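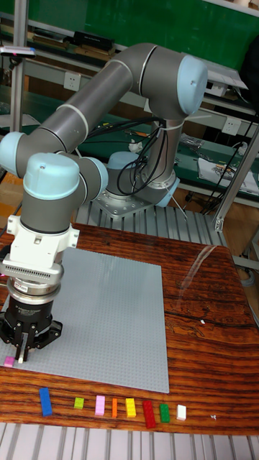

*Robot arm over a light-grey LEGO baseplate on a wooden table.*

# How to test a d20 without fooling yourself

Every group has a player whose dice are cursed, and another whose dice are suspiciously kind. I've sat through years of both and I don't believe either. Memory is a terrible scorekeeper. You remember the natural 1 that got the cleric killed and forget the nine dull rolls before it.

Still, dice can be uneven. They are moulded plastic, tumbled and painted, and some are visibly lopsided if you put them next to a ruler. So it's a fair thing to check, as long as you check properly and don't expect too much. You need one die, a tray, a pencil, a sheet of paper and a dull evening.

## Skip the salt water

You've seen the videos. Float the die in a glass of very salty water, flick it, and see which number keeps turning up on top. It looks like science, and it does tell you something: whether the weight inside is off centre, perhaps because of an air bubble.

What it doesn't tell you is whether that matters once the die is bouncing across a table. It also says nothing much about shape, and a die that's longer one way than the other can float quite happily while favouring certain faces when rolled. I've had a die bob up on 17 again and again in the glass and then do nothing odd on the table. If you want to know how a die rolls, roll it.

## Decide what you're testing before you start

Write this down first, on the same sheet. I mean it. If you roll first and look for patterns afterwards, you will find one. Low odds, high evens, too many sevens, whatever you like.

For a d20 I'd pick two questions at most:

- Does it roll 11 or higher half the time?
- Are the twenty faces more uneven than luck would explain?

If the complaint is about one face, say too many 20s, then that is your question, and you test only that one.

## Set up the rolling

1. Use a hard-sided tray with a flat bottom, on a level table. Felt is fine. A book lid isn't.
2. Shake the die in a cup before each roll. Careful hands can set and drop a die without their owner noticing, and I include my own.
3. The die has to hit a wall of the tray.
4. Cocked dice get rerolled, always. Agree on what cocked means before the first roll.
5. Draw a row for each face from 1 to 20 and tally in fives.
6. Decide the number of rolls in advance and stop there. I use 300, so each face should average 15.

That last rule is the one people break. They roll until the result looks interesting and then stop, which guarantees an interesting result.

It takes longer than you'd think. Get someone else to do the writing if you can, and swap when your wrist gets bored. I did mine with Oranuch Thongsuk, who runs our Shukla game on a Saturday and was sick of hearing about my Flalisa set. She called out any number I misheard, and there were several. Doing it alone is possible, but you will at some point put a mark in the wrong row and not know which.

## Reading the high and low rolls

Add up everything from 11 to 20. With 300 rolls of a fair die you'd expect 150, and the natural wobble (the standard deviation, if you want to look it up) is a bit under 9. Anything between 133 and 167 is ordinary.

My die gave 132.

So there it was, the cursed die, just outside the line. A fair die will stray that far, one way or the other, somewhere near one time in twenty. That sounds damning until you remember how many dice you own. Test a whole bag of perfectly good ones and you should expect the odd one to fail.

The answer is dull: do it again, from nothing, with a fresh sheet. Another 300 rolls, same tray, same rules. Mine came out close to even the second time. I'd spent a week telling people the die was bent.

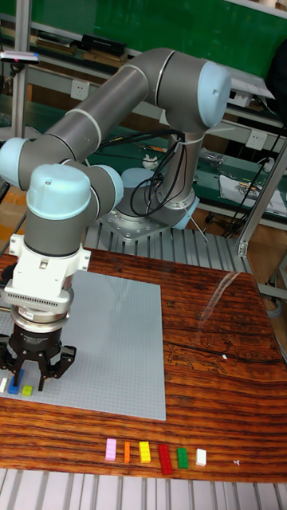

If the second run had gone the same way and by the same amount, I would have taken it a good deal more seriously, though I'd have wanted to measure the die as well before blaming it for anything.

## Reading the individual faces

You want a chi-squared test here. It has an ugly name and the sums are easy.

1. For each face, take the tally and subtract 15.
2. Square the answer.
3. Divide by 15.
4. Add up all twenty results.

Suppose a face came up 21 times. That's 6 over, squared is 36, divided by 15 is 2.4. Do that for every row.

Now compare your total with these:

| Total | What I'd say |
|---|---|
| Under 30 | Nothing to see |
| 30 to 36 | Run it again |
| Over 36 | Probably uneven, run it again anyway |

Please don't stare at single rows. With twenty faces, one of them looking strange is normal. A face with 8 marks or 22 marks makes a good story and proves very little by itself.

## What this can't tell you

Plenty. A die that lands on 20 seven times in a hundred, where it should be five, is unfair by any sensible standard. In a run this size you'd expect 21 of them, and a fair die will do that often enough that you couldn't tell the two apart with any confidence. Catching a small bias takes thousands of rolls. I haven't done thousands of rolls and I don't plan to.

So a pass means "not badly wrong". Be wary of anyone who claims more than that, including shops. The Vustelero stall at the Prelten games fair had a sign promising "perfectly balanced" dice, and when I asked how they'd been tested I got a shrug and a discount. Nice dice, to be fair. I bought a set.

And ask yourself whether a small bias would even reach your game. On a d20, a shift that moves your average by half a point is worth less than a +1 bonus, and most groups hand those out for a decent bit of acting. Forgetting to add your modifier twice in an evening costs you more than any air bubble.

## If the die does fail

Measure it. Use callipers and check the distance between opposite faces, all ten pairs. If some pairs are clearly closer together, you've a likely cause, and those are the faces to look at in your tally. Rough spots where the die was cut from its mould are worth feeling for too.

Then stop using it at the table, whichever way it leans. I've noticed that players are quick to retire a low roller and strangely attached to a high one. If you're going to test the unlucky dice, test the lucky ones in the same session, under the same rules, with someone else holding the pencil.

Keep the sheets. When the argument starts up again in March you'll want to know which die it was – I now put a dot of nail varnish on the box, and I still mixed up two of them.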